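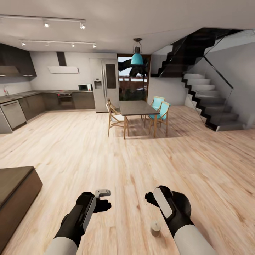

*Open-plan ground floor, with the kitchen on the left and the staircase on the right.*

# Bimham on Foot: Speaker Notes

Regional Visitor Services Meeting, afternoon session. Speaking time 25 minutes, questions 10 minutes.

**Before starting**

- Confirm that the handheld microphone is switched on. The lectern microphone does not reach the rear seats.
- Route maps are on the side table. Ask the audience to take one at the break.
- Copies in large print are held at the front desk.

## 1. Opening (2 minutes)

Good afternoon, and thank you for the invitation to speak.

The Bimham Town Office has been asked to report on the walking route that opened in June. I will cover the choice of the route, the signs, the arrangements for coach parties, and the matters that remain unsettled. I will not be speaking about the riverside parking proposal, which is before the planning department.

## 2. The town and its visitors (4 minutes)

*Slide: map of the town center.*

Most of those present will know Bimham as a place one drives through on the way to the coast. The bypass took the heavy traffic out of Market Street, and it took a good many lunchtime customers as well. Visitors who do stop tend to park behind the library, walk up to the square, look at the church, buy something to eat and leave within the hour.

The distance from the library parking lot to the square is 500 meters. Before the route was laid out, very few visitors went any farther. The streets east of the square, where the older weavers' houses stand, had no signs of any kind. The Lindqvist Mill was marked only from the road side, so that a person on foot would have to walk along the bypass to find it.

*Pause. Point to the mill on the map. It is at the right-hand edge and is easily missed.*

The name of the town is a frequent question at the desk. The usual account is that it comes from a family who held the land by the ford. A second account links it to an old word for a bend in the river. The town archive holds papers that could support either one, and the route leaflet gives both. We have asked our guides to do the same and to avoid presenting one as settled.

## 3. Choosing the route (6 minutes)

*Slide: the route, with numbered stops.*

The route has 18 stops and begins and ends in the square. The first draft was longer and crossed the bypass twice. It was shortened after walks with the residents' association and with the school.

Points to make:

- The route follows public paths throughout, except at the mill yard. Access there is by written agreement with the owners and is renewed each year.
- Stops 1 to 11 can be reached without steps. The leaflet marks this section with a solid line.
- Stop 12 is the church tower. The climb is 271 steps, and there is no resting place above the bell chamber. Please say this clearly to any group that intends to go up.
- Stops 13 to 18 include the steep lane down to the ford. The surface is cobbled and the handrail is on one side only.

A shorter walk for those with less time turns back at stop 7, by the old pump. Guides report that families with small children generally choose it.

I should mention the houses on Weaver Row. They are private homes. The original wording on the leaflet invited visitors to "look in" at the fine doorways, and some took this as permission to open the gates. The wording was changed at the second printing, and complaints have stopped.

*If time is short, omit the paragraph on Weaver Row.*

## 4. Signs and leaflets (4 minutes)

*Slide: sample sign, front and back.*

Each sign carries the stop number, a short text and an arrow to the next stop. The text is kept to what a person can read while standing in light rain. Longer material is in the leaflet.

The first printing was 800 copies. These were placed at the library, the railroad station, the town office and the bakery in the square. The bakery asked for more within the first few weeks. The station returned most of its supply, and the rack there has now been moved from the far platform to the ticket hall.

Two signs face the wrong way. The one at stop 9 was installed correctly and was turned when the post was repaired. The one at stop 15 follows an error in our own drawing. Both will be corrected by the town works crew, and until then the leaflet should be followed at those points.

## 5. Coach parties (5 minutes)

*Slide: drop-off point on Station Road.*

Drodero Coaches brings day groups to Bimham in the summer season as part of its tour along the valley. The coaches formerly stopped in the square itself, where they blocked the pharmacy entrance. Under the present arrangement they set passengers down on Station Road, wait at the lot near the athletic field, and return at an agreed time.

The arrangement works reasonably well. Three requests have been passed to the company:

1. Send the arrival time to the town office the day before, so that a guide can be present.
2. Allow at least two hours in the town. Groups given one hour do not get beyond stop 5.
3. Tell passengers before they leave the coach where the public restrooms are. They are behind the library and are poorly marked.

The company has agreed to the first and third. The second depends on its timetable at Benen, where the groups have lunch, and discussions are continuing.

Benen has a walking route of its own along the old canal. There is good reason to link the two, and the footpath between them is open and signed. The stile at the Benen end is in poor repair, and a link cannot be advertised until it has been replaced. Responsibility for the stile lies with the landowner, who has been contacted.

## 6. Matters outstanding (3 minutes)

*Slide: list. Read each item aloud.*

- Lighting on the lane to the ford. A quotation has been requested.
- A bench at stop 10. The site is agreed. The style of the bench is not.
- Translation of the leaflet. German and French texts are in draft and need to be read by a native speaker.
- Opening hours of the church tower in winter.
- Renewal of the access agreement at the Lindqvist Mill.

Offices represented here that have handled a similar agreement with a private owner are invited to share their wording. Ours was written in some haste and does not say who clears the yard of snow.

## 7. Close (1 minute)

Thank the hosts. Remind the audience that a guided walk of stops 1 to 7 leaves from the main entrance at 4:15 p.m. and that sturdy shoes are advised. Invite questions.

**Likely questions**

*Is there a charge for the route?* The route is free. The church asks for a donation for the tower climb.

*Are dogs allowed?* Yes, on a leash, except in the mill yard and the tower.

*Can a group book its own guide?* Yes, through the town office, with one week's notice.

*Will the parking fees rise?* Refer the question to the planning department.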